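Home Stories Poems Serials Authors Submit Contact
Search stories... Go

The Deposit

Teun Brouwer had the flat on Cellow Road for six years and he left it with two suitcases and a box of records. The rest had gone to his sister in Ciltirham in April, on a lorry that cost him 185 pounds.

Chidubem Ogunleye came up at ten with the inventory. He worked for the letting agent and he had a cold. He kept his coat on.

"Is that everything out?" he said.

"Nearly."

They started in the bedroom. There was a mark on the skirting board where the bed had been, and Chidubem wrote it down. He opened the wardrobe and shut it again. In the hall he tried the light switch more than once.

"It does that," Teun said. "You have to press the bottom."

Chidubem pressed the bottom and the light came on. He wrote that down too.

Teun had painted the kitchen in his second year, without asking. Marit had picked the colour from a card in the shop at Jakab. She'd said that if they were going to be cold all winter they could at least look at something warm. He had done it over a weekend while she read to him from the newspaper. She had left the following year, and he had never got round to painting it back.

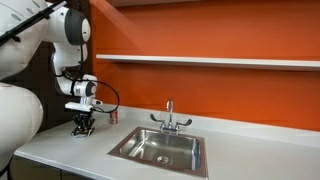
The orange wall, by the sink.

"It says magnolia here," Chidubem said, and turned the page to check the other side.

"It was magnolia."

"They'll want it put back. It's usually 100 for a room this size. Might be 60 if they use their own man."

Teun looked at the wall. He had thought he would mind about the money, and he found he was thinking about the second coat, and how she'd stopped reading halfway through an article about eels to tell him he had missed a bit.

"Could you leave it off the list?" he said.

Chidubem blew his nose. "They'd see it."

"Yes, I suppose they would."

"I could put that it's in good condition."

"It is in good condition."

"Then I'll put that." He wrote for some time, leaning on the door frame, and passed the sheet over to be signed. Under Kitchen it said: walls orange, clean, no chips.

Teun signed it and gave him both keys. The small one was for the bins - he had to explain that. Then he carried the records down first, and came back up for the cases.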